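Lists > Prultcombe Skills Lab > Suturing practice > Message 144

Subject: Re: Which pads for the August intake, and how to look after them
From: Dae-han Yook
Date: October 30, 2018

Hello all,

Replying to the list, as two other people have asked me the same thing off it. The original message is quoted so you don't have to dig for it.

> We have 26 pads left in the cupboard from the last order and I can't tell which
> are worth keeping. Some have been stitched along the same line over and over
> and the edges won't hold a suture any more. Do we bin them, turn them
> over, or cut a new line further up? Also, does anyone still put
> stage blood on them? The August group left the sink in a right state.
> Last thing: the Jistberg pads and the Clanalden ones are mixed up
> together and the labels have gone.

Taking those in order.

1. Which to keep

Press either side of the cut with a thumb. If the edges come back together, keep the pad. If the holes have joined up and the thread pulls straight through, it has had its day as a suturing pad, but put it in the blue crate because the beginners can use it for tying. I wouldn't turn one over. The backs are a different stuff on both makes and the needle drags.

2. Cutting a new line

Fine, as long as you leave two fingers' width from the old one. Cut once, with a fresh blade, and keep it shallow. Please don't cut across an old line, even a short one. I found several like that in the last box and none of them would close neatly at the crossing.

3. Blood

I would still use it, but sparingly. A smear beside the line gives people something to look past when they are placing the next stitch, and it doesn't need to run the whole length. Put it on with a cotton bud. Wash the pad in cool water with a drop of washing-up liquid, pat it, and leave it flat on the rack overnight. The wipes from Hauksdóttir leave a film, so keep those for the benches.

On the pebbled pad there is a knotted stitch with the staining mostly around it, getting thinner to the right, and that is as much as I would ever put on.

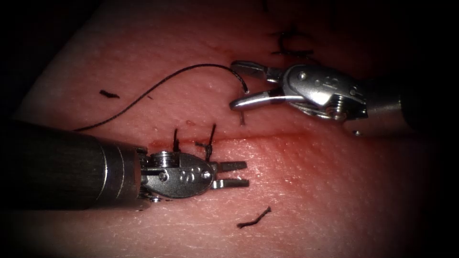 4. Telling the two makes apart

The Clanalden ones are a little thicker and bend less at the corners. If you still can't tell, store them together and write "unsure" on the bag. It only matters when we reorder, and I would rather have a bag of unsures than a wrong count.

5. Reordering

The cheaper price starts at 200, which is more than the cupboard will hold. I'll ask whether they will send them in two lots. If your group wants a say in the colour, tell me before I ring them. I was going to get the same pinkish red again.

Thread is a separate order and I haven't looked at it yet.

Regards,
Dae-han

Recent messages on this list
Blades: sharps bin in room two is full
Re: Needle holders missing from tray
Thread order, sizes wanted
Drying rack, can it be moved?
Re: Re: Knot tying handout, old version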